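Local news says "released under investigation", what does it mean for my nephew?

Kosmas Vlachopoulos
Posted in November

Good evening. My nephew is 19 and he studies in Gromerdale. There was a fight outside the sports hall and one boy was hurt in the arm. The police took three students, my nephew also. He stayed at the station for 9 hours and then they let him go home. The paper wrote that all three were "released under investigation". He has no date to come back and they kept his phone. My sister thinks it is finished. I am not so sure. Can he travel to see his grandmother? And should he answer the reporter who is writing to him?

Marina Economou

I am sorry for your family, it is a hard thing to wait. It is not finished. The words mean that he was arrested, he is not charged, and the police are still working on the case. It is different from bail, where a person gets a date to return and sometimes conditions, for example not to go near somebody. Your nephew should have received a paper when he left the station. Please read it slowly with him, both sides, and keep it together with the custody number.

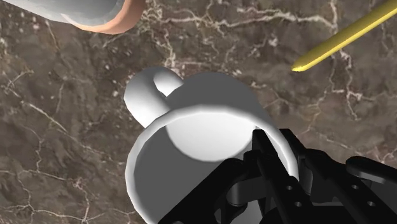 A mug on a dark worktop.

About travel, usually there is no condition that stops him, but he must ask his solicitor before he buys a ticket. If he had the duty solicitor at the station, the name should be in his papers. The same person can ask the police when the phone will come back. My cousin waited 100 days for his laptop, so I would not promise anything quick.

He should not contact the boy who was hurt, also not to say sorry. It can be understood wrongly, as pressure on a witness.

To the reporter he does not have to reply. I would not reply.

Nevzat Ekinci

Nothing will happen, they always drop these. Tell him to explain his side online so people know the truth.

Sorin Vasiliu

Please do not follow the advice to write online. What he posts can be used later, and also if he deletes it. I agree with Marina for the rest. I would add only that he must tell his solicitor if he changes address, so a letter does not go to the old room. The college may ask him for a meeting too, and he can request to bring someone with him.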